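Divided wicker basket: keep the lid or lose it?
Storage & Organizing > Baskets and Bins

brinefork
Posts: 599
I have a Jukska three-section basket, long and narrow, with a separate flat lid. It will hold cables on an open shelf with 20 mm of clearance above the rim. Does the lid do anything useful, or should I store it elsewhere?

tallowmere
Posts: 3,020
Leave it off. A flat lid without a hinge gets set down next to the basket every time you need something, so it takes up shelf space twice. Mine has three sections as well, with a wicker lid. The plastic packaging in the middle one still has to be sorted.

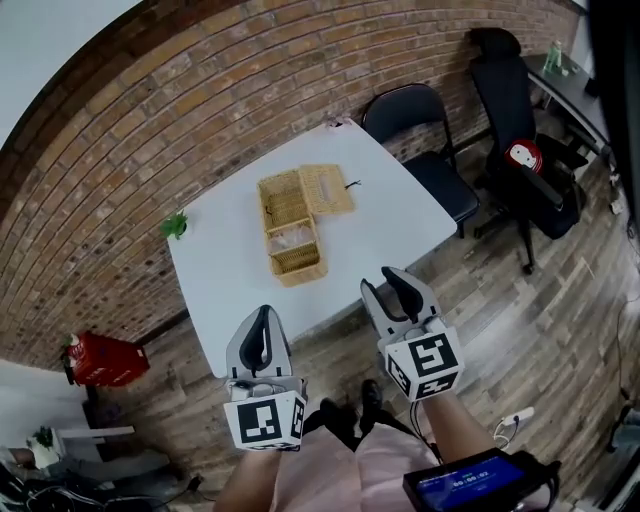 Reply #3
ostler_k
Posts: 100
Disagree. Open wicker collects dust in the weave, and the ribbed sides are slow to brush out. A lid cuts that by more than half in my house. Clearance is the real problem. Move the shelf up one hole.

Reply #4
brinefork
Shelf is a Clalgate, fixed. No holes.

Reply #5
tallowmere
Then no lid. Line the sections with cotton and wash the liners. Wovia sells them by the section.

Reply #6
ostler_k
Wovia liners shrink. Measure the inside at the base, not the rim, and cut your own.

Reply #7
brinefork
Base is narrower than the rim by 20 mm. Cutting my own. Lid goes in the closet for now.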